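Property Management Certificate, Unit 6
Handout: Reading a Commercial Lease Before You Price It
Instructor: Mitra Pakzad
Revised 4/27/19

Bring this handout to both sessions on leases. The Gellstead lease packet is on the course page and you will need it open for the second half.

1. Why we start with the lease

A buyer of a leased building is mostly buying the income that comes with it. The rent roll gives you a short version of that income, and the lease gives you the full one. When the two disagree, the lease controls. Students often build a spreadsheet from the rent roll and check the leases later. Please do it in the other order.

2. Gross, net and modified gross

In a gross lease the tenant pays one amount and the landlord pays taxes, insurance and maintenance out of it. In a net lease the tenant pays some or all of those costs on top of base rent. "Triple net" usually means all three, but the label on the first page is not a definition. Look for the expense clause and read what it says. Many leases called triple net leave the roof and structure with the landlord.

Modified gross sits between the two. A common version sets a base year. The landlord covers expenses at the base year level and the tenant pays its share of any increase. Check whether the base year was a normal one. If the building was half empty, expenses were low, and the tenant will be paying increases that come only from the building filling up. A gross-up clause deals with this.

3. Rentable and usable area

Usable area is the space the tenant occupies. Rentable area adds a share of lobbies, corridors and shared restrooms. Rent is normally charged on rentable area.

From the Gellstead packet: Suite 2 is leased to Zenden at 984 rentable square feet. The common area share is 159 square feet, which leaves 825 usable. Work out the load factor yourself before the session (rentable divided by usable) and write it in the margin.
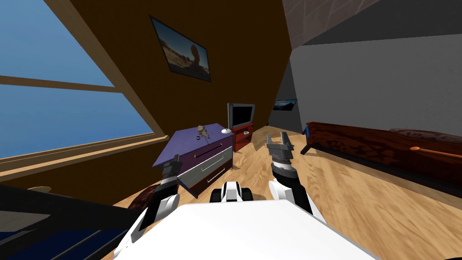 Measurement is where many lease disputes start, and the lease should name the standard used. Some leases only say "as measured by landlord," which gives the tenant little to argue with. Top-floor space needs extra care. Where an attic ceiling slants sharply down toward the window wall, part of the floor may be too low to stand on, and standards differ on whether that part counts. Ask for the measured drawing and find out what minimum height was used. If the lease is silent, note it in your summary as an open item.

4. Term, renewals and notice

List the start date, the end date and every option to renew. For each option, record the notice period and how the new rent is set. "Fair market rent" with no method for settling a disagreement is a weak clause for both sides. Imitura, the second tenant in the packet, must give notice in July to keep its option. Find the clause and check how the notice has to be delivered.

5. Assignment and estoppel

An assignment clause says whether the tenant can hand the lease to someone else. Look for the words "not to be unreasonably withheld" and for any release of the original tenant.

An estoppel certificate is a signed statement from the tenant confirming the rent, the deposit, the term and any landlord defaults. Buyers and lenders ask for one before closing. Some leases give the tenant up to 2 weeks to return it. Others set no deadline, and closings have been delayed over this.

6. For the next session

Read the Zenden and Imitura leases in full, including exhibits. Prepare a one-page summary of each, using the headings above. Mark anything in the rent roll that does not match.

Groups: Mojtaba Bakhtiari and Banafsheh Arabzadeh will present Zenden. Adebayo Abubakar and Pejman Nikzad will present Imitura. Everyone else should come with questions on the expense clauses.

Optional reading: Zarei, chapter on operating expense recoveries. Skip the tax section, as we cover it in Unit 8.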